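Mesum is a contract catering company in Harnport. We run staff canteens, prepare cold and hot meals for delivery, and supply kitchen labor to sites that already have their own equipment. The company was started in 2000 by A-yeong Ahn, who still signs off every menu cycle before it goes out to clients.

## What we do

Our work falls under three service lines. They are priced separately and can be combined in one agreement.

- **Site canteens.** We staff and operate a kitchen on the client's premises. Opening hours, menu length and price bands are set in the contract. The client owns the building and fixed equipment; we own the stock.
- **Delivered meals.** Food is cooked at our main kitchen on the Harnport side of the canal, portioned, labeled and sent out in insulated boxes. Delivery windows are fixed at signing and can be changed with six working days' notice.
- **Relief staff.** Cooks, servers and dishwashing staff for existing kitchens, by the shift or by the month.

We don't cater weddings or private parties. Requests of that kind are passed to Bistton, a separate firm with its own kitchen and its own terms.

## Menus

Menus run on a six-week cycle and are revised each July. The base cycle is Korean and American home cooking: soups, rice dishes, braised meats, egg dishes, sandwiches and two salads a day. A vegetarian main is on every menu. Clients on a site contract may swap up to three dishes per week from the reserve list at no charge.

Recipes are written by weight. A recipe card states the batch size, the pan type, the holding temperature and the longest time the dish may stand on the line. Cooks may adjust salt and heat within the limits on the card - other changes go back to the menu office first.

Table sauces are left out of the recipe cost and billed as a separate line, so sites with heavy use pay for what they use.

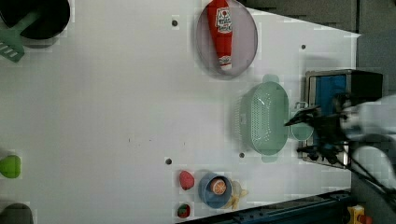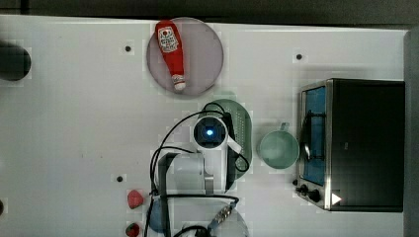 ## Food safety and allergens

Every site keeps a temperature log for cold storage, cooking and holding. Logs are checked weekly by the area supervisor and kept for two years. Allergen sheets are posted at the counter and sent to the client contact at the start of each cycle.

We can't guarantee a kitchen free of nuts, gluten or shellfish. Diners with severe allergies should speak to the site lead before ordering. Meals for them are prepared with separate tools and packed closed, with the diner's name on the lid.

## Our kitchens and staff

The main kitchen has a rated output of 1269 meals per day. Contracts are accepted up to that figure and not above it. Vegetable preparation and cooking are done in separate rooms, and baking was moved to the Myung building when the second oven line was installed there.

New cooks train for three weeks at the main kitchen before they are placed at a site. Training covers the recipe cards, knife work, portioning, cleaning schedules and the ordering system. Servers train for six days, mostly on site. All kitchen staff are on our payroll, including relief staff.

## Starting a contract

1. Send us the number of diners, the meal times and a floor plan of the kitchen, if there is one.
2. We visit the site and check power, drainage, extraction and storage.
3. A written quote follows, with a sample menu and staffing table.
4. A tasting is held at our main kitchen for up to six people.
5. After signing, allow one full menu cycle before the first day of service.

Invoices are issued monthly. Diner numbers can be raised or lowered by the client once per cycle - larger changes are treated as a new quote.

Page last revised 9 Nov 2021.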